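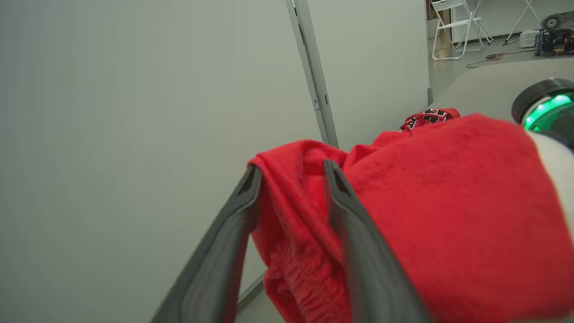
红色抓绒料，褶子里颜色深一些

# 不怕冷的药

十月的时候，罗西奥·塞古拉在 Sturnarik 的卫生站值夜班，她姐姐贝戈尼娅打电话来，说她报名了。

“报什么名？”罗西奥问。

“Balogh。就是食堂门口贴的那个。”

罗西奥知道那张纸。Grondent 公司在湖底铺管子，下水的人一冻就得上来，上来就得烤火，一天干不了多少活。公司的实验室做了一种针剂，叫 Balogh，据说打了以后人就不怕冷。纸上写着试用的人每次给 400 克朗，后面还有一行小字，罗西奥没有看。

“你看那行小字了没有？”她说。

“看了。说可能头疼。”

“还有呢？”

“还有别的，我忘了。反正我已经打了。”

罗西奥把听筒换到另一只耳朵上。外面在下雪，卫生站的窗户只能看见停车场的灯。她问什么时候打的，贝戈尼娅说下午，吃完饭以后，打在大腿上，打针的人姓什么她没听清。她说现在一点感觉也没有，准备去湖边试试。

“你别一个人去。”

“有人跟着呢，他们拿着本子记。”

然后电话就挂了。

罗西奥那天夜里没有走得开。来了一个手指被夹了的司机，又来了一个发烧的小孩，小孩的妈妈一直问能不能多开一点药带回去。天快亮的时候她才坐下来，把鞋脱了，在椅子上睡了 20 分钟。接班的人来了，她穿上外套就往湖边走。

湖在镇子北边，走过锯木厂就到了。岸上搭了一个棚子，棚子里有炉子，两个 Grondent 的人坐在炉子旁边喝汤。冰上开了一个洞，洞口边放着梯子。贝戈尼娅坐在洞口边上，穿着短袖，两只脚在水里。

“你疯了。”罗西奥说。

“你摸摸。”贝戈尼娅把胳膊伸过来。

罗西奥摸了。胳膊是温的，比她自己的手还热。贝戈尼娅的头发结了冰，一动就响，可是嘴唇的颜色很好，也不哆嗦。

“夜里我下去了三次，”贝戈尼娅说，“最后一次一直走到管子接头那儿。他们说我是第一个不用拉绳子就自己上来的。下面很好看，有好多鱼，它们都不躲我。”

“你睡觉了没有？”

“不困。”

棚子里有个高个子出来了，手里拿着本子，问罗西奥是谁。罗西奥说是她妹妹，也是卫生站的护士，想看看小字。高个子说什么小字。罗西奥说就是食堂门口那张纸上的。高个子想了一会儿，说那张纸是 Tirkton 那边印的，他这里没有，他只管记时间和深度。

“那出了事找谁？”

“找 Tirkton。”他说完又进去喝汤了。

Tirkton 在铁路的另一头，坐火车要一天。实验室和公司的办公室都在那里。罗西奥把姐姐从冰上拉起来，让她穿鞋，贝戈尼娅说鞋太热，提在手里走的。一路上有人看她们。锯木厂的狗跟着走了一段，后来不跟了。

到了家，贝戈尼娅一进门就说热。罗西奥把炉子关小，她还是说热。罗西奥把炉子关了，开了窗户，她坐在窗台上，脸还是红的，汗从脖子上流下来。罗西奥给她量体温，量了两遍，都不高。

“你没发烧。”

“我没说我发烧，我说我热。”

罗西奥自己穿着外套，戴着帽子，坐在厨房里给 Tirkton 打电话。接电话的人让她等，她等了很久，又换了一个人，又让她等。最后来了一个女人，声音很客气，说 Balogh 的效果平均能保持两天，两天以后会慢慢退掉，请试用者多喝水，不要洗热水澡。

“她在屋里待不住，”罗西奥说，“屋里现在比外面暖和不了多少了。”

“那就让她在外面。”

“晚上也在外面？”

“只要她觉得舒服就可以。”女人说，“请问她还愿意打第二针吗？我们这边需要登记。”

罗西奥说不愿意。贝戈尼娅在窗台上喊了一声：“愿意！”

罗西奥把电话挂了。

她们吵了一架。贝戈尼娅说一针 400，她在洗衣房站半个月也没有这么多，房租已经欠了，修屋顶的钱也还没给人家。罗西奥说房租可以再想办法。贝戈尼娅说你想了一个夏天了。罗西奥就不说话了，去把锅里的剩汤热了一下。贝戈尼娅不喝热的，端到窗台上放着，等上面那层油变白了才喝。

那天晚上贝戈尼娅睡在院子里。罗西奥不放心，把床垫拖到后门口，隔一会儿就开门看一眼。雪落在贝戈尼娅身上，一开始还化，后来就不化了。罗西奥吓了一跳，跑出去推她。

“干什么？”贝戈尼娅说。

“雪在你身上不化了。”

“那不是好事吗？说明我凉快了。”

罗西奥把手伸到她胳膊底下。胳膊是冷的，跟门把手一样冷。她又摸脖子，脖子也冷。她数脉搏，数得很慢，她以为自己数错了，换了另一只手再数，还是那么慢。可是贝戈尼娅睁着眼睛，说话也很清楚，还嫌她手烫。

“你进来，我给你量一下。”

“我不进去，里面太热了。你去把表拿出来。”

罗西奥把体温计拿出来，夹好，等着。体温计上最低的那一格也没有到。她甩了甩，再夹一次，还是一样。她在卫生站干了这么久，没有见过这样的人还能说话。

她回屋穿了靴子，又给 Tirkton 打电话。夜里没有人接。她打给湖边的棚子，高个子接的，说她姐姐不来也没关系，今天有别人下水。

“别人也打了？”

“打了，早上打的，四个。”

“他们现在在哪儿？”

高个子停了一下，说：“在水里。”

“在水里多久了？”

他翻本子，罗西奥听见翻纸的声音。他说下午就下去了，中间上来过一次，说岸上太热，又下去了。绳子他们不要。罗西奥问他能不能看见他们，他说灯照不了那么远，不过绳子上挂的铃有时候响，所以应该没事。

“你不是说他们不要绳子吗？”

高个子又停了一下。

“是啊，”他说，“那是谁在拉铃？”

罗西奥让他在那儿别动，就出了门。贝戈尼娅已经站起来了，光着脚站在院子里，朝北边看。

“你听见没有？”贝戈尼娅说。

“听见什么？”

“铃。”

锯木厂离这里很远，湖还在锯木厂后面。罗西奥什么也没听见，只有风。贝戈尼娅说从天黑就开始响了，她还以为罗西奥也能听见，所以没有提。她说完就往外走，走得很快，罗西奥要跑才跟得上。

路上贝戈尼娅跟她讲了水下的事。她说第三次下去的时候，走到接头那儿，管子旁边有一个地方，泥是平的，像有人躺过。她也躺下去试了试，很舒服，差一点就睡着了。后来有一条鱼碰了她的脸，她才想起来要上去。

“这个你跟他们说了吗？”

“他们只问时间和深度。”

到了棚子，高个子站在洞口边上，拿着一盏灯。另一个人不在，高个子说他去镇上叫人了。洞口周围已经结了一层新的冰，薄薄的，灯照上去是黑的。梯子上也有冰。绳子直直地垂在水里，铃挂在架子上，这时候不响了。

“他们有多深？”罗西奥问。

“接头那儿，离岸 100 米，底下有多深我得看看本子。”

“我去。”贝戈尼娅说。

“你不许去。”

“那谁去？”

罗西奥看高个子，高个子穿着厚大衣，戴着两层手套，站在炉子边上都在发抖。她又看自己。水是什么样她知道，去年她给一个掉下去的渔夫包过手，那人在水里没有待多久，后来手指没有保住。

她把绳子从架子上解下来，绕在贝戈尼娅腰上，打了一个卫生站用的那种结。贝戈尼娅说勒得慌，她又紧了紧。

“我拉一下，你就拉一下，”罗西奥说，“你要是不拉，我就把你拽上来。”

“你拽不动我。”

“还有他呢。”

高个子点点头，把本子放在雪地上。

贝戈尼娅踩碎了那层冰，下去了。没有什么水声。绳子一节一节往下走，在罗西奥的手套里滑过去。她等了一会儿，拉了一下，下面拉了一下。她又等，又拉，下面又拉了一下。高个子在旁边小声数数，罗西奥让他别数了，他就不数了。

绳子不走了，应该是到了。她拉了一下。下面没有动。

她刚要喊高个子，绳子动了，动得很急，连着好几下。两个人一起往上拽。非常沉，罗西奥的靴子在冰上打滑，高个子趴下来，用脚蹬着梯子。先上来的是一个男的，罗西奥认识，是食堂送面包的，绳子在他胸口上，结打得乱七八糟。他闭着眼睛。他们把他拖到冰上，他睁开眼睛说：“关灯。”

然后他想往回爬。高个子坐在了他身上。

绳子又放下去，又上来一个。镇上的人这时候也到了，开着锯木厂的卡车，带了毯子。罗西奥喊不要毯子，不要让他们靠近炉子，放在雪里，看住就行。没有人听明白，她又喊了一遍。有一个老太太还是把毯子盖上去了，底下的人叫得很大声，她才拿开。

第四个上来以后，绳子放下去，很久没有动静。罗西奥趴在洞口，把胳膊伸进水里，一直伸到肩膀。她疼得喊了出来，可是没有把手拿出来。她拉了一下绳子，又拉了一下。

有什么东西碰了碰她的手，是凉的，后来抓住了她的手腕。

贝戈尼娅上来的时候嘴里都是泥。她坐在冰上吐了一会儿。罗西奥的胳膊已经没有知觉了，有人把她往棚子里拉，她不走。

“都齐了吗？”贝戈尼娅问。

“齐了，四个。”

贝戈尼娅朝冰上看，送面包的还被高个子坐着，别的人躺在雪里，旁边围着人。她看了一遍，又看了一遍。

“下面还有一个，”她说，“穿的是公司的衣服，老式的那种。我把结给他打上，他自己又解开了。”

高个子从送面包的身上下来，去雪地里找他的本子。他翻到前面，翻了很多页，翻到去年的，最后站在灯底下看着其中一页。罗西奥问他上面写的什么，他没有给她看。

第二天下午贝戈尼娅开始觉得冷了。她先是要袜子，后来要被子，后来要罗西奥把炉子点上。她抖得很厉害，一直抖到晚上，罗西奥的胳膊包着纱布，用另一只手给她喂水。送面包的他们几个也在卫生站抖，床不够，有两个挤在一张上。

Tirkton 来了一封电报，说钱照付，下水的奖金另算，请塞古拉小姐确认第二针的时间，8 点以前回复。

罗西奥把电报放在桌上，去添柴。回来的时候电报不在桌上了，贝戈尼娅躺在被子里，脸朝着墙。

“你拿了？”罗西奥说。

“我听见铃了。”贝戈尼娅说。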